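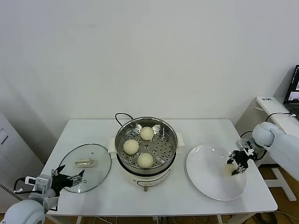 The two-arm Varex at the steamer: left hand over the glass lid, right hand over the plate.

Steamed buns are an awkward test piece. They are soft, they mark easily, and no two have quite the same outline. Baumgart has chosen them as the standard demonstration for the Varex, its two-arm tabletop package for light food handling, and we spent four days with a unit at the company's workshop in Flunden.

The package consists of two arms, a pair of multi-fingered hands, a controller and a licence for Susus, the software used to teach and replay tasks. The arms are finished in white and grey, the hands in black with silver metal joints. Cables run outside the arm, which makes a fault easier to trace but leaves loops that can catch on tall equipment. Buyers with shelving above the bench should measure first.

Setting up took 82 minutes from power-on to the first taught movement. Most of that went on calibrating the hands, a job the manual covers in a single page. Susus itself is plain and quick. A task is stored as a chain of short steps, each with its own grip limit, and any step can be retaught without touching the others. Saved steps cannot yet be copied between tasks. Baumgart says an update in April will add this.

The bun task uses an ordinary electric steamer with a perforated tray, a glass lid and a large shallow plate. The left hand deals with the lid and the right hand transfers the buns. Over the test we logged 409 transfers. The grip limit needed lowering twice before the fingers stopped leaving dents, and after that the results were steady. Reach into the back of the tray is the weak point: the wrist has to tilt steeply to clear the rim, and the cycle slows noticeably.

The lid gave more trouble than the food. Clear glass on a white table offers the vision system little to work with, and the supplied handle profile had to be adjusted by hand. A darker work surface helped. So did fixed lighting, which Baumgart sells separately.

Noise is low enough for conversation beside the table. The hands are rated to 70 degrees at the fingertips, so prolonged work in live steam is ruled out unless the optional gloves are fitted.

Baumgart rents the Varex at 900 euros a month, with Susus and remote support included. Gloves and lighting are extra. For test kitchens and product development the price is fair. For a production line the cycle is still too slow, and the lid handling needs another revision of the software.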